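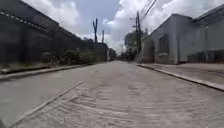

Test street, Jarovard route: concrete surface with raised sidewalks on both sides.

Tuvora delivery kit review, progress to September

The Dosik navigation module completed 17 runs on the Jarovard route, covering 237 meters per run. Curb detection met the supplier's stated tolerance on the straight sections. Textured concrete remains the main source of wheel odometry error - the Samuel firmware update reduced drift but did not remove it.

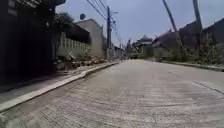

Slab joints were logged separately and produced no emergency stops. Of the 335 hours budgeted for field work, 200 have been used. The remaining hours are assigned to payload trials and a second battery configuration. A purchase recommendation will follow once both are complete.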